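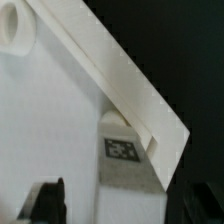 机器人进车间,还差几步

不少人第一次看机器人干活,会觉得它慢。在Gradetti的装配试验间里,一台机械臂从桌上夹起一个白色塑料件,对准,放下,松开,再退回去。同样的动作,一个上岗两周的工人几乎不用看就能做完。

Gradetti做的是小批量家具五金和塑料连接件,订单杂,换型多。去年2月,公司开始试用Rireck的双指夹爪和配套软件,想弄清楚一件事:装配线上那些零碎的手工活,有多少可以交出去。试验清单上列了16项,包括拣件、翻面、插接、拧紧、装袋和擦台面。到目前为止,11项可以在无人干预的情况下连续做完一个班次,其余的仍要有人守在旁边。

能做好的,大多是位置固定、零件硬、形状不变的活。白色打印件就属于这一类。件上或工装上贴了黑白方块标记,相机认得出标记,就能推算出零件的位置和朝向。标记拍糊了,或者被别的零件挡住,推算就会出偏差,插接时差一点点也进不去。

桌面同样有讲究。深色台面配白色零件,边缘容易分辨;换成浅色台面,识别率会掉下来。工程人员试过几种垫板,最后还是用回深灰色。零件之间留不留空隙也有影响,靠得太近,手指伸不进去,夹爪只能先把其中一个拨开。带尖角的V形件夹在哪条臂上,夹多深,都要事先定好,夹偏了,抬起来就会转。

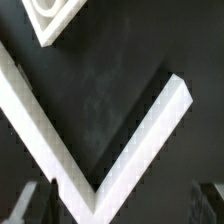

家里的活更难

车间至少可以贴标记、换台面、固定灯光,家里没有这个条件。Mokgethi是一家做家务机器人的公司,样机在租来的两居室里测试,任务是收餐具、叠毛巾和整理抽屉。团队公布过一轮416次抓取的记录,失败最多的是软的和透明的东西:毛巾一角翻过去,机器就找不到边;玻璃杯放在窗边,深度相机常常读不出杯口。

另一家公司Vuline走的路子保守一些,只做一件事,把洗碗机里的碗碟取出来放进柜子。柜子由它自己供货,隔板间距是定好的。这等于把车间的办法搬进厨房,好处是稳,代价是用户得换柜子。

价格也绕不开。几家公司目前给出的方案,整套设备都比一台高档洗衣机贵得多,维护还要另算。对工厂来说,只要一天能跑2个班,账还算得过来。家庭每天用机器的时间短,很难照这个算法回本。

Gradetti的打算是明年再加一个工位,继续用来做插接和装袋。拧紧这一项暂时留给人工,原因是螺钉一旦歪了,机器还不会自己退出来重来。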